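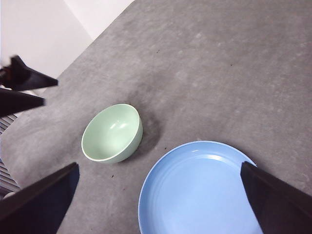

Seren Jarman does not believe the new Trovier record was made in a single night, and she told the label as much on Wednesday, June 24, 2026. "I've heard the piano go out of tune and back in again," she said.

Komgate, the label, is sticking to its story. According to its press note, singer and songwriter Wyn Hughes taped all 17 songs between dusk and breakfast, with Lleucu Gronow on piano and no overdubs. No tapes have been played for reporters, and Komgate did not answer two requests to hear them.

The claim matters because it is most of the sales pitch. Hughes has released little under the Trovier name since the single "Nureris," which got steady radio play but never charted. The vinyl edition is limited to 3,003 copies, a number the label calls "meaningful" without saying what it means.
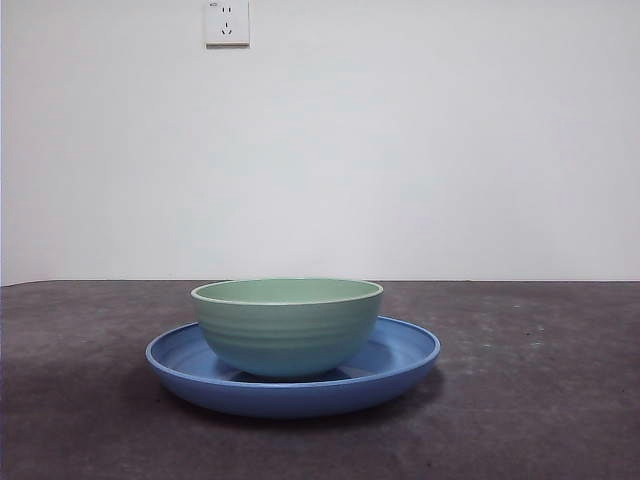
Green bowl and blue plate on a gray tabletop.

Hywel Maddocks, who mixed the album, would say only that he was given finished files and worked from those. Asked whether they all carried the same date, he said he hadn't looked.

Hughes plans to play the whole set live in August, in the same order as the record and without a break. Tickets are already on sale. The running time has not been announced, and neither has the name of the studio where the session is supposed to have happened.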